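Betreff: Re: [Personalabrechnung] Rückforderung überzahlter Zulagen, Lehrbeauftragte am Standort Trestitz

Hallo in die Liste,

zur Anfrage von gestern Nachmittag, Zitate gekürzt:

> Nach der Umstellung der Abrechnung auf Drilik im September sind bei uns
> in 1.433 Fällen Zulagen für Lehrbeauftragte doppelt ausgezahlt worden.
> Die Verwaltung will den Betrag mit der nächsten Abrechnung in einer
> Summe einbehalten. Ist das bei euch auch so gelaufen? Und woher kommt
> der Fehler?

Bei uns in Fonstead ist dasselbe Muster aufgetreten, allerdings in kleinerem Umfang. Betroffen waren 1.246 Buchungen. Die Ursache liegt nach unserer Prüfung im Import der Altdaten aus Gezer. Dort wurden Lehraufträge je Semester mit eigener Vertragsnummer geführt, in Drilik dagegen hängt die Zulage an der Personalnummer. Wer im Übergang zwei Vertragsnummern hatte, bekam die Zulage zweimal. Der Abgleichlauf meldet das nicht, solange die Kostenstelle in beiden Datensätzen identisch ist.

Prüfen lässt sich das mit dem Bericht "Lohnarten nach Person". Filter auf die Lohnart der Zulage setzen, Zeitraum auf den Abrechnungsmonat begrenzen, nach Personalnummer sortieren. Doppelte Zeilen mit gleichem Betrag und unterschiedlicher Vertragsreferenz sind die fraglichen Fälle. Zeilen mit unterschiedlichem Betrag bitte getrennt ablegen, darunter waren bei uns etliche reguläre Nachzahlungen.

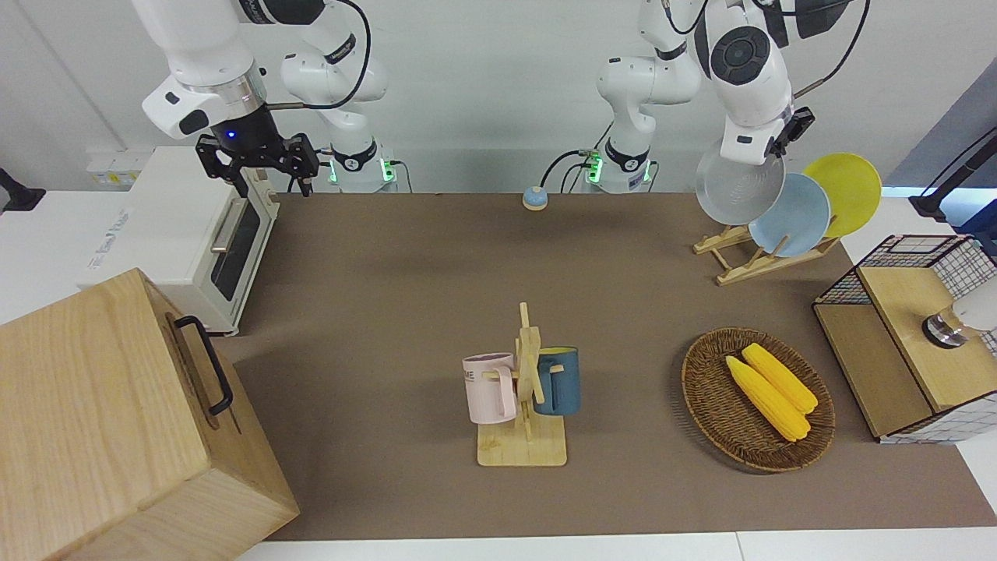
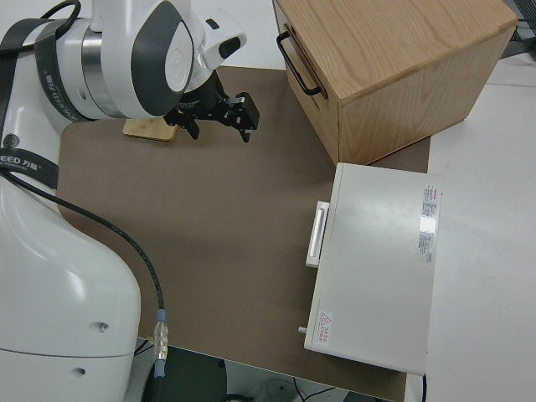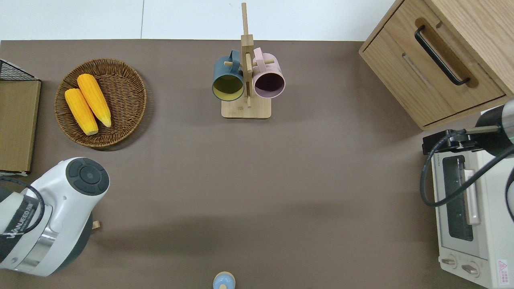
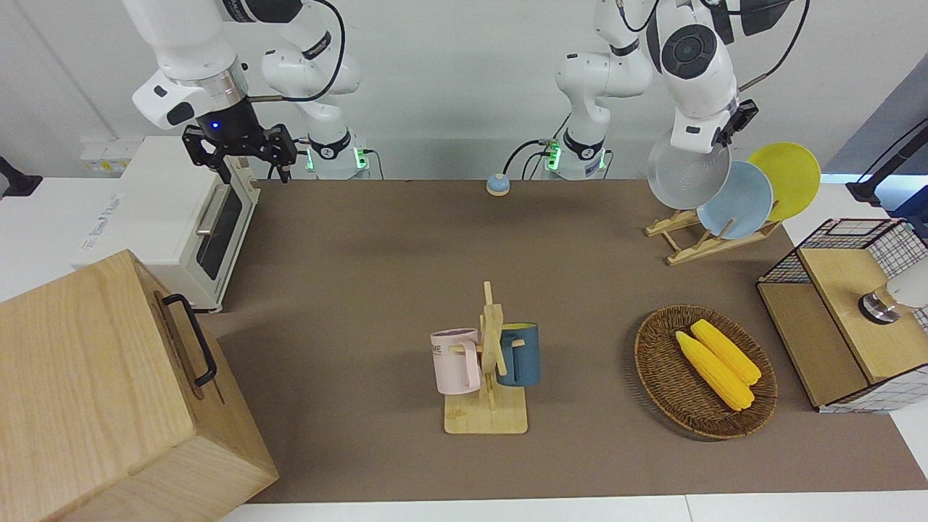 Bilder: Versuchstisch mit brauner Tischfläche

> Es gibt Einzelfälle mit hohen Beträgen. Der höchste, den ich gesehen
> habe, liegt bei 2.644 Euro brutto. Die Betroffenen haben das Geld zum
> Teil längst ausgegeben.

Zum Einbehalt in einer Summe: Bei uns wurde das zunächst ebenfalls angekündigt und dann zurückgenommen. Die Pfändungsfreigrenzen sind auch bei der Aufrechnung einzuhalten, und bei den üblichen Stundenumfängen ist die Grenze schnell erreicht. Ob sich jemand auf Entreicherung berufen kann, hängt vom Einzelfall ab, unter anderem davon, ob die Überzahlung auf dem Abrechnungsbeleg erkennbar war. In unserem Fall stand die Zulage auf dem Beleg nur als Gesamtsumme, die doppelte Zeile war also nicht sichtbar. Den Beleg deshalb aufheben und der Stellungnahme beifügen.

Vereinbart wurde am Ende Folgendes:

- schriftliche Aufstellung je Person mit Monat, Lohnart und Betrag
- Rückzahlung in Raten auf Antrag
- kein Einbehalt vor Ablauf der Frist von 20 Tagen zur Stellungnahme
- Korrektur von Steuer und Sozialversicherung im ursprünglichen Monat

Der letzte Punkt macht in Drilik Arbeit. Die Rückrechnung greift nur, wenn der Monat vorher wieder geöffnet wird, und das kann nur die zentrale Abrechnungsstelle. Wird stattdessen im laufenden Monat negativ gebucht, stimmen die Meldungen an die Krankenkassen nicht mehr, und bei Beschäftigten mit mehreren Arbeitgebern zieht das weitere Korrekturen nach sich. Also vorher klären, auf welchem Weg gebucht wird.

> Sollen die Leute der Forderung widersprechen?

Pauschal kann ich das nicht beantworten. Eine Stellungnahme innerhalb der Frist schadet nicht, auch wenn der Betrag rechnerisch unstrittig ist. Ein Schuldanerkenntnis würde ich ohne Aufstellung nicht unterschreiben. Bei befristeten Verträgen außerdem auf die Ausschlussfristen im jeweiligen Vertrag achten, die Formulierungen weichen bei älteren Lehraufträgen voneinander ab.

Die Filtereinstellungen kann ich als Exportdatei schicken, bitte dazu eine Mail direkt an mich und nicht an die Liste. Für Trestitz muss darin der Schlüssel der Zulage angepasst werden, unserer ist standortbezogen.

Gruß
Personalvertretung Fonstead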